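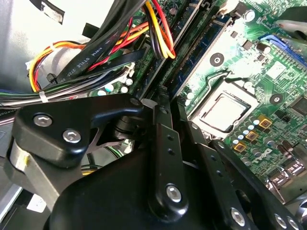

**Figure 3.** Power and ribbon cables near the memory slots, case open.

### Access to memory slots

Desktop units came from the Inach store, 223 in all. Memory first, drives after. Cable slack logged per unit, mostly by eye. 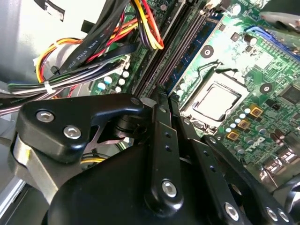 Slot access was scored from the open side only. Green boards, cramped near the capacitors. Older Clalov sheets use a diffrent scale, so left out.
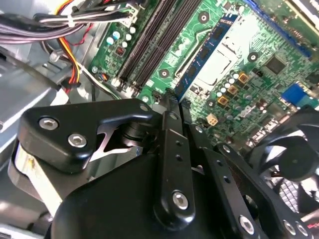

Time per module varied a lot, about 229 seconds at worst. Cables again. Latches less of a problem then expected, see Oyelaran protocol.
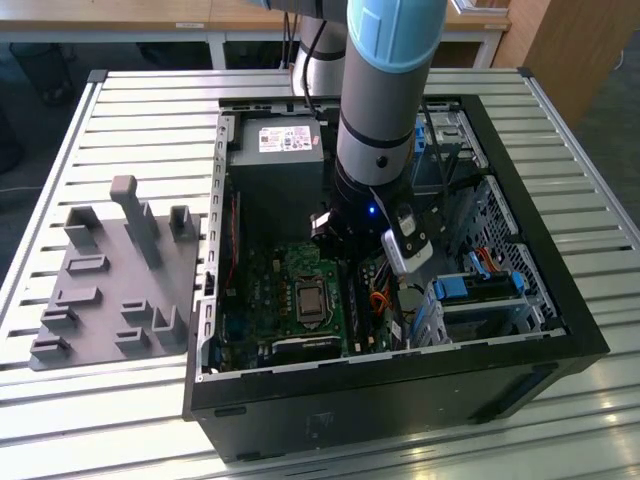 Tower on its side on the slatted table, drive bays to the right.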